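Flitik Forums > Simulation > Good practice
Thread: Contact rules for knob-and-box tasks, what do you enforce?

ostex_refugee
Posted Jan 4, 2026
I'm rewriting our house rules for sim tasks before we let anything near the real cell. The old doc from Stulorar says the fingers may touch the housing during approach as long as nothing slides. I hate that rule. My draft says no contact with any face except the one the task names, and a run that breaks it gets thrown out. Blue box task, where I keep arguing with myself: 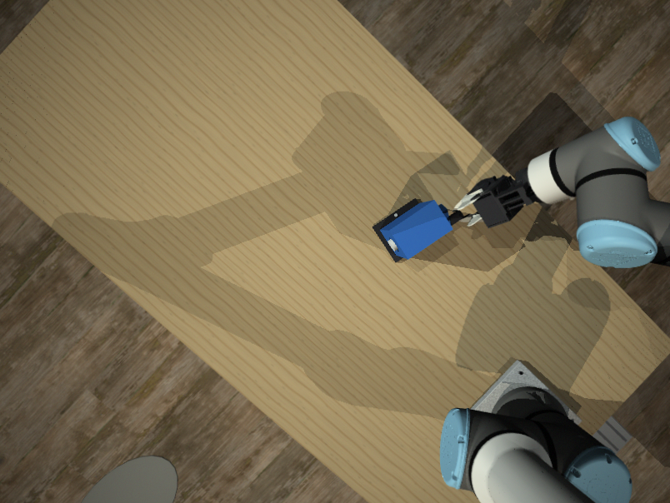 Re: Contact rules for knob-and-box tasks

tannerbolt
Way too strict, sorry! We tried zero contact in June and tossed 218 runs out of 1,000, and most of those were perfectly good. Put a force limit on it and log the peak. We use 5 newtons and life goes on.

ostex_refugee
5 in sim, or 5 measured on the arm? Because those have never matched for me, not even close.

tannerbolt
Sim. On the arm we go lower, and yeah, I know that's the weak spot.

mossy_kinematics
I'm with the OP on this one. Once you allow "a little" contact, the policy learns to lean on stuff. Also please write down which end is which!! Our spec said "front" for a whole release and two people had it meaning different sides (I was one of them). Now we name the face with the knob first and everything else goes off that. And render every task from a second view before you sign off. Same table, fingers down by the device, and I can check the clearance to that bit on the side way better:
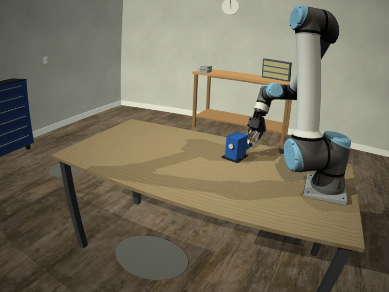
Second view, gripper next to the blue device, workbench behind

tannerbolt
OK the second view I'll give you. Still not throwing runs out over a brush.

luu_fork_user
We're on the Lưu fork and it flags contact per face, so you can do both. Warn on the housing, fail on anything over the limit. Took me 8 lines of config. I can paste it if anyone wants.

ostex_refugee
Please do! I could live with warn on the housing if somebody has to look at every warning before release. Tanner, would you sign that?

tannerbolt
Every warning? No. A sample, sure.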